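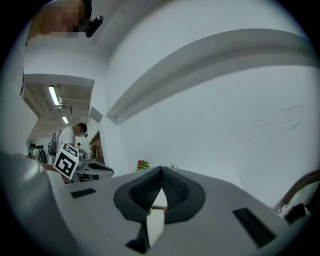 손에 쥐는 그리퍼, 우리 작업장에서는 이렇게 씁니다

안녕하세요, Lundia 장비 페이지를 맡고 있는 Ildikó Hajdu예요. 원래는 포장 라인에서 일했고 지금도 일주일에 며칠은 라인에 서 있어요. 그래서 이 페이지는 영업팀 말투가 아니라 제 말투로 씁니다. 조금 길어도 이해해 주세요!

저희가 파는 건 손으로 잡고 쓰는 그리퍼예요. 작업자가 직접 쥐고 물건을 집고 옮기면 그 동작이 기록되고, 나중에 로봇 팔이 그걸 보고 배웁니다. 예전에는 로봇한테 일을 하나 가르치려면 Máté 씨 같은 엔지니어가 며칠씩 티칭 펜던트를 붙잡고 있어야 했거든요. 지금은 그 일을 제일 잘하는 사람이 자기 손으로 보여 주면 됩니다. 저는 이게 정말 마음에 들어요.

본체와 손가락 패드

본체는 밝은 회색 플라스틱이고, 집는 부분에는 짙은 회색 패드가 두 개 마주 보고 있어요. 패드 안쪽은 촘촘한 격자무늬로 되어 있고 테두리는 매끈합니다. 위로 갈수록 서로 가까워지는 모양이라 얇은 물건 끝을 잡을 때 편해요(저는 비닐봉투 귀퉁이 잡을 때 제일 고맙더라고요). 패드는 소모품이에요. 교체용은 두 개가 한 세트고, 나사를 풀 필요 없이 밀어서 빼면 됩니다. 처음엔 좀 뻑뻑한데 몇 번 갈아 끼우면 손에 익어요.

흑백 마커

그리퍼에 다는 네모난 흑백 마커는 위치를 추적할 때 씁니다. 기름이나 테이프 자국이 묻으면 인식이 불안해지니까 마른 천으로 자주 닦아 주세요. 알코올은 인쇄가 번질 수 있어서 저희는 안 써요. 스티커를 붙여서 꾸미고 싶은 마음은 저도 알지만(해 봤습니다...) 마커 위에는 참아 주세요.

여럿이 같이 쓰는 장비

한 공간에서 여러 명이 동시에 써도 됩니다. 저희 쪽도 보통 그렇게 해요. 머리에 장치를 쓰고 배낭까지 메면 처음 보는 분들은 좀 놀라는데, 오전만 지나면 다들 그 차림으로 점심 메뉴 얘기를 하고 있어요. 다만 옆 사람과 팔이 부딪히지 않게 작업 자리를 먼저 정해 두는 게 좋아요. 천장 조명이 마커에 바로 반사되는 자리도 피해 주시고요.

일하는 사람 입장에서 달라진 것

이 부분은 꼭 쓰고 싶었어요. 처음 도입 얘기가 나왔을 때 라인 분위기가 좋지는 않았습니다. 내 손기술을 기계한테 넘겨주고 나면 나는 뭐가 되냐는 말도 나왔고, 저도 속으로는 같은 생각을 했어요. Tibor 씨는 첫 주 내내 그리퍼에 손도 안 댔고요.

실제로 로봇이 가져간 일은 Garnilley 상자 접기와 무거운 트레이 옮기기였어요. 둘 다 오후만 되면 손목이 시큰거리던 작업이라 그리워하는 사람은 아직 못 봤습니다. 대신 새로 생긴 일이 있어요. 동작을 보여 주고, 기록을 확인하고, 이상하게 집은 건 골라내서 다시 하는 일이요. Yasaman 씨가 지금 이걸 총괄하는데, 라인 경력이 있어서 그런지 어디가 어색한지 금방 짚어 냅니다.

불편한 점도 있습니다. 그리퍼를 오래 쥐고 있으면 엄지 밑이 뻐근해요. 저희는 50분 쓰고 쉬는 걸 규칙으로 정했고, 바쁜 날에도 지키려고 해요. 그리고 기록되고 있다는 걸 의식하면 평소보다 동작이 딱딱해지더라고요. 이건 시간이 좀 필요합니다. 기록을 개인 평가에 쓰지 않겠다는 약속도 문서로 받아 두시길 권해요. 저희는 그 종이 한 장이 나온 뒤에야 Tibor 씨가 그리퍼를 잡았어요. 지금은 저보다 잘 씁니다, 분하게도.

구성과 가격

기본 세트: 그리퍼 본체, 손가락 패드 한 세트, 마커, 충전 케이블
기본 세트 가격: 389유로
교체용 패드: 24유로
본체 무게: 400그램
보증 기간: 1년(패드 제외)

왼손용과 오른손용은 따로 없고 같은 제품을 씁니다. 손이 작은 분은 Zorner 손잡이를 같이 주문하세요. 저도 그걸 끼워 쓰는데, 기본 손잡이보다 가늘어서 힘이 덜 들어가요.

자주 받는 문의

장갑을 끼고 써도 되는지 많이들 물어보시는데, 얇은 작업 장갑은 괜찮고 두꺼운 방한 장갑은 어렵습니다. 1월에 냉장 창고에서 써 보려다가 방아쇠에 손가락이 안 들어가서 포기했어요.

물건은 어떤 것부터 시작하면 좋냐고 하시면, 저는 가볍고 안 깨지는 걸로 하시라고 말씀드려요. 유리병은 나중에요, 제발요.

대여도 가능합니다. 다음 대여분은 7월 9일 토요일에 출고되고, 신청은 Jenő Szalai 씨 앞으로 메일 주시면 돼요. 메일에 작업 종류와 같이 쓸 인원을 적어 주시면 답이 훨씬 빨라집니다!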